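Stand 23. Juli 2022, Qistina. Wird noch ergänzt, Fiifi bitte gegenlesen.

# Fomeck – Tisch abräumen, Folien und Verpackungsreste

Teil der Sammlung Fomeck, Unterordner `tisch_folie`. Es geht um Kleinkram, der nach dem Essen oder Auspacken auf Tischen liegen bleibt: Folienstücke, Tütenränder, Etiketten, Papierstreifen. Kein Geschirr, das liegt in Venon.

## Kurz

- Clips: 2.180
- Tische: 11
- Wohnungen: 4
- Sprache der Notizen: deutsch, ein paar englisch (Fiifi)
- Ansprechpartner: Qistina Mangundap, Fiifi Nyarko
- Format: Videodatei + eine Zeile Notiz pro Clip

## Was drin ist

Aufnehmen, hochhalten, ablegen oder in den Müll. Mehr passiert nicht. Jeder Clip fängt an, wenn die Hand über dem Tisch ist, und hört auf, wenn das Stück losgelassen wurde. Was dazwischen runterfällt, bleibt drin und bekommt in der Notiz ein `f`.

Materialien, grob sortiert:

| Kürzel | Was | Anmerkung |
|---|---|---|
| `fol` | Plastikfolie, dünn | auch steifere Stücke, solange sie sich biegen |
| `pap` | Papier, Bons, Zettel | geknüllt = `pap_k` |
| `eti` | Aufkleber, Etiketten | kleben gern fest |
| `bnd` | Gummis, Clips, Draht | wenig, kam erst spät dazu |
| `kru` | Krümel im Stück | nur wenn größer als ein Fingernagel |

`fol` ist mit Abstand das Größte. Danach `pap`. Der Rest ist Beifang.

## Folien – warum eigene Klasse

Glänzende Sachen sehen je nach Licht völlig verschieden aus. Dasselbe grüne Stück ist an einer Stelle kräftig grün und an der anderen fast weiß. Beim Beschriften hatten wir am Anfang `grün`, `hellgrün`, `weiß-grün` und `limette` nebeneinander, alles für das gleiche Zeug. Jetzt gilt: eine Grundfarbe, Spiegelungen werden nicht notiert. Aufdruck nur, wenn man ihn sicher als Aufdruck erkennt. Im Zweifel leer lassen.

Form ist wichtiger als Farbe. Wir unterscheiden `flach`, `gebogen`, `gerollt`, `geknüllt`. Maßgeblich ist die Form im gehaltenen Zustand, also nicht wie es vorher auf dem Tisch lag. Ein Stück, das oben schräg zugeschnitten ist und sich zur Seite wegbiegt, ist `gebogen`, auch wenn der untere Teil gerade steckt.
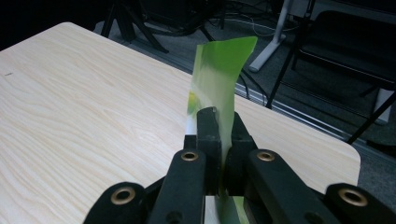 Muss man die Folie am Rand fassen oder geht auch die Mitte?

Beides ist erlaubt. Am Rand steht sie meist besser, mittig knickt sie schneller – dann bitte `knick` dazuschreiben.

Überstand nach unten zählt mit zur Länge. Wer misst, misst das ganze Stück, ausgestrichen, nach dem Clip.

## Tische

Tischfläche immer leer bis auf das eine Stück. Ausnahme Wohnung 3, da steht in einem Teil der Clips eine Zuckerdose, ließ sich nicht vermeiden.

Helles Holz überwiegt, Maserung meist gut zu sehen. Dazu zwei weiße Tische und ein dunkler. Runde Ecken und gerade Ecken gemischt, steht in `tische.csv`. Kleine Flecken, Kratzer und Punkte auf der Platte gehören zum Tisch und werden nicht als Objekt beschriftet!! Das war der häufigste Fehler in der ersten Runde. Ein dunkler Punkt auf hellem Holz ist kein `kru`. Wenn unklar: im nächsten Clip vom selben Tisch nachschauen, ist er noch da, ist es ein Fleck.

Zwischen den Clips wurde nicht jedesmal gewischt. Fettspuren also möglich.

## Ablauf, falls jemand nachlegen will

1. Tisch abräumen, alles runter, auch Untersetzer.
2. Ein Stück hinlegen. Nicht glattstreichen.
3. Aufnehmen, kurz hochhalten, ablegen.
4. Gleiches Stück höchstens viermal, dann neues.
5. Notiz sofort schreiben, nicht abends. Abends weiß man nix mehr.

Sortierkiste von Cetgate nehmen, die mit den Fächern – die anderen Kisten laden sich auf und die Folie klebt an der Wand.

Notizzeile sieht so aus:

```
t07 fol gruen gebogen ablage
t07 fol klar geknuellt muell f
t02 pap weiss flach ablage
```

Keine Umlaute in der Notiz, das Skript kommt damit nicht klar. Reihenfolge einhalten.

## Bekannte Probleme

- 91 Clips ohne Notiz, Liste in `fehlt.txt`. Sind brauchbar, nur eben unbeschriftet.
- Die Clips aus dem Februar sind dunkler, da hatten wir nur die Deckenlampe. Farben dort mit Vorsicht.
- `klar` und `milchig` sind nicht sauber getrennt. Fiifi sagt milchig, wo ich klar sage. Noch offen.
- Tisch 5 und Tisch 9 sehen fast gleich aus, bei ein paar Clips kann die Nummer vertauscht sein.
- Etiketten: ob etwas noch klebt oder schon lose ist, steht nirgends. Hätte man machen sollen.
- Ton ist bei manchen Dateien dabei, bei manchen nicht. Unwichtig, aber nicht wundern.

## Nicht drin

Gläser, Teller, Besteck. Nasse Lappen. Alles mit Namen oder Adresse drauf – Paketaufkleber wurden vorher aussortiert. Falls doch einer durchgerutscht ist, bitte melden, wird gelöscht.

## Nutzung

Intern frei, außerhalb bitte vorher fragen. Bei Weitergabe diese Datei mitgeben, sonst versteht keiner die Kürzel. Als Quelle reicht `Fomeck / tisch_folie, Mangundap und Nyarko`.

## Offen

- [ ] `fehlt.txt` abarbeiten
- [ ] klar/milchig klären
- [ ] `tische.csv`: Maße für Tisch 10 und 11 nachtragen
- [x] alte Farbnamen ersetzt
- [ ] Zuckerdose in den Notizen markieren (Kürzel?)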